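커뮤니티 > 바느질·원단 > 묻고 답하기 > 원단 선세탁, 다들 하시나요

원단 선세탁, 다들 하시나요

실밥창고
6/9/18
커튼 만들려고 리넨을 샀습니다. 몬디츠(Monditz)에서 샀고 폭 146cm짜리입니다. 지금까지는 면만 다뤘고 면은 그냥 바로 재단했습니다. 줄어든 적이 없지는 않은데 파우치나 앞치마라서 크게 티가 안 났습니다.
이번에는 길이가 있는 물건이라 고민입니다. 완성 길이를 200cm로 잡고 있는데, 나중에 빨았을 때 바닥에서 뜨면 곤란합니다. 판매처에 문의하니 "세탁 후 수축이 있을 수 있습니다"라는 답만 왔습니다. 몇 퍼센트인지는 모른다고 합니다.
선세탁을 꼭 해야 하는지, 한다면 찬물인지 뜨거운 물인지 알려 주시면 감사하겠습니다.

아이노 사리넨
리넨이면 하세요. 고민할 일이 아닙니다. 나중에 빨 온도로 미리 빨면 됩니다. 40도로 빨 거면 40도로.
재단 전에 끝단 올풀림 방지로 지그재그 한 줄 박고 돌리세요. 안 박으면 세탁기 안에서 올이 다 엉킵니다.

모퉁이재봉
저는 반대입니다. 커튼은 안 합니다.
선세탁하면 원단 풀기가 빠져서 재단할 때 밀립니다. 긴 원단을 식탁 위에서 맞춰 자르는 게 보통 일이 아닌데, 흐물흐물해지면 식서가 틀어집니다. 그리고 커튼을 일 년에 몇 번이나 빤다고요. 저희 집은 봄에 한 번입니다. 밑단을 넉넉히 접어 두고 줄면 내리면 됩니다.

아이노 사리넨
밑단을 내리면 접혀 있던 자리에 선이 남습니다. 햇빛 받은 부분하고 색도 달라지고요. 진한 색이면 바로 보입니다.

모퉁이재봉
그건 색 나름이죠. 흰색이나 베이지는 모릅니다.

실밥창고
색을 안 적었네요. 보라색입니다. 이염도 걱정이긴 합니다.

로만 사도프스키
보라색이면 무조건 선세탁입니다. 저는 남색 리넨을 안 빨고 쿠션 커버로 만들었다가 소파 팔걸이를 버렸습니다. 소파 천이 밝은 색이었습니다. 팔걸이 커버만 따로 주문했는데 그 값이 쿠션 원단 값보다 비쌌습니다.
진한 색은 물 빠짐 시험부터 하세요. 자투리를 잘라서 흰 면 조각하고 같이 미지근한 물에 삼십 분 담가 둡니다. 흰 면에 색이 옮으면 첫 세탁은 단독으로 합니다. 흰 천하고 같이 다림질해 보는 방법도 있습니다. 젖은 상태로 눌러서 묻어나는지 보는 겁니다.

바늘방석
식초 넣으면 색이 고정된다던데 그건 어떤가요?

로만 사도프스키
이미 염색된 시판 원단에는 별로 소용없습니다. 소금도 마찬가지였습니다. 저는 둘 다 해 봤고 둘 다 물이 계속 나왔습니다. 남는 염료를 빼내는 수밖에 없습니다. 물이 맑아질 때까지 헹구세요.

바늘방석
저희 어머니는 평생 소금 넣으셨는데 잘됐다고 하십니다.

로만 사도프스키
안 넣어도 잘됐을 원단이었을 수도 있죠. 비교를 안 해 봤으면 모르는 겁니다.

페리클리스
수축률을 모르면 재면 됩니다. 판매처에 물어볼 필요 없습니다.
원단 한쪽에서 사각형을 잘라 냅니다. 클수록 정확합니다. 네 변에서 조금 안쪽에 실로 표시를 하고, 식서 방향과 푸서 방향을 따로 잽니다. 볼펜은 지워지니까 실로 하세요. 빨고, 말리고, 다린 다음 다시 잽니다. 다리기 전에 재면 구김 때문에 더 준 것처럼 나옵니다.
보통 식서 방향이 더 줄어듭니다. 커튼은 대개 식서를 세로로 쓰니까 그쪽 수치가 중요합니다.

실밥창고
시험 조각 얘기 감사합니다. 원단이 생각보다 넉넉해서 한쪽 끝을 쓰려고 합니다. 색은 화면마다 다르게 나오는 것 같아서 사진도 하나 올립니다. 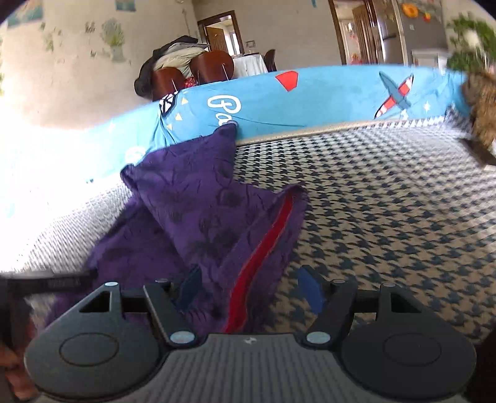
보라색 천

모니터에 따라 남색에 가깝게 보이는 분도 계실 텐데 저는 그냥 보라색이라고 부릅니다. 시험 조각은 주말에 해 보겠습니다. 건조기를 써도 되는지도 궁금합니다. 집에 널 곳이 마땅치 않습니다.

페리클리스
앞으로도 건조기를 쓸 거면 시험 조각도 건조기에 넣으세요. 안 쓸 거면 넣지 말고요. 조건을 똑같이 맞추는 게 전부입니다.

아이노 사리넨
커튼을 건조기에요? 리넨은 덜 마른 상태로 봉에 그대로 걸면 무게로 펴집니다. 다림질도 줄어듭니다. 저는 탈수 약하게 하고 바로 겁니다. 널 곳이 따로 필요 없습니다.

모퉁이재봉
그건 저도 동의합니다. 바닥에 수건만 깔아 두세요.

박음질하는곰
빨래방 대형 세탁기로 돌리는 방법도 있습니다. 집 세탁기 작은 분들은 긴 원단을 넣으면 뭉쳐서 접힌 자국대로 색이 빠집니다. 저도 한 번 당했습니다. 세로로 허연 줄이 생기는데 다시 안 없어집니다. 동네 빨래방은 찬물 코스에 2000원 더 내면 헹굼을 추가해 줍니다. 동네마다 다를 겁니다.

모퉁이재봉
앞사람이 뭘 빨았는지 모르는 기계에 새 원단을 넣는 건 좀 그렇습니다. 표백제가 남아 있으면 끝입니다.

박음질하는곰
빈 통 헹굼 한 번 돌리고 넣으면 됩니다.

모퉁이재봉
돈이 또 드네요.

오르보키
원글과 조금 다른 얘기인데, 선세탁을 해도 봉제실이 줄면 소용없습니다. 면실로 길게 박으면 솔기가 웁니다. 커튼 옆선이 쭈글쭈글한 집은 거의 실 때문입니다. 저는 레이노넨(Leinonen) 폴리실로 바꾸고 나서 그 문제가 없어졌습니다. 장력도 평소보다 조금 풀고 박으세요.
심지 테이프도 같이 빨아야 합니다. 윗단에 넣는 주름 테이프가 면이면 그것도 줄어듭니다. 원단은 다 빨아 놓고 테이프는 새것 그대로 다는 분들이 많습니다.

실밥창고
테이프는 생각을 못 했습니다. 면 테이프 맞습니다. 같이 빨겠습니다.

바늘방석
테이프는 세탁망에 넣으세요. 안 그러면 원단을 칭칭 감습니다.

수라쳇
현수막집에서 일할 때부터 천을 다뤘는데, 커튼 밑단은 처음에 박지 말고 시침만 해서 한두 주 걸어 두세요. 리넨은 자기 무게로 늘어나기도 합니다. 줄어드는 것만 걱정하다가 바닥에 끌리는 경우도 있습니다. 걸어 둔 다음에 밑단을 확정하면 됩니다. 저는 밑단을 두 번 접어서 9cm로 합니다. 그 정도는 되어야 아래가 안 날립니다.

페리클리스
늘어나는 건 조직이 성긴 리넨 얘기입니다. 촘촘한 건 걸어 둬도 거의 그대로입니다.

수라쳇
걸어 둬서 손해 볼 건 없습니다.

모퉁이재봉
시침만 한 커튼을 두 주나 걸어 두면 고양이가 가만 안 둡니다. 저희 집은 하루도 못 갑니다.

실밥창고
시험 조각 해 봤습니다. 세탁기 40도, 자연 건조, 다림질까지 했습니다. 세로가 가로보다 더 줄었습니다. 페리클리스 님 말씀대로입니다. 물은 첫 번째 헹굼까지 색이 나왔고 같이 담근 흰 면은 연하게 물들었습니다.
본 원단은 단독으로 선세탁하기로 했습니다. 집 세탁기에 넣어 보니 꽉 차서 욕조에서 할지 빨래방에 갈지 생각 중입니다.

아이노 사리넨
욕조에서 하세요. 접지 말고 지그재그로 느슨하게 담그면 됩니다. 중간에 몇 번 뒤집어 주시고요.

로만 사도프스키
욕조에 물드는 건 바로 닦으면 지워집니다. 실리콘 줄눈은 안 지워지는 경우도 있으니 오래 담가 두지는 마세요.

박음질하는곰
욕조에서 하면 탈수를 어떻게 합니까. 젖은 리넨은 정말 무겁습니다. 비틀어 짜면 자국 납니다.

아이노 사리넨
욕조 턱에 걸쳐 놓고 물을 빼면 됩니다. 두어 시간이면 들 만합니다.

모퉁이재봉
저는 그래도 커튼은 선세탁 안 합니다. 진한 색은 안 사는 걸로.

바늘방석
혹시 드루브게이트(Druvgate) 재봉틀로 리넨 두 번 접은 밑단 박아 보신 분 계신가요? 모서리에서 자꾸 땀이 뜁니다. 바늘은 새것입니다.

오르보키
바늘 몇 호인가요. 그리고 그건 새 글로 올리시는 게 답이 잘 달릴 겁니다.

바늘방석
11호입니다. 새 글로 올리겠습니다.

오르보키
14호로 바꿔 보세요.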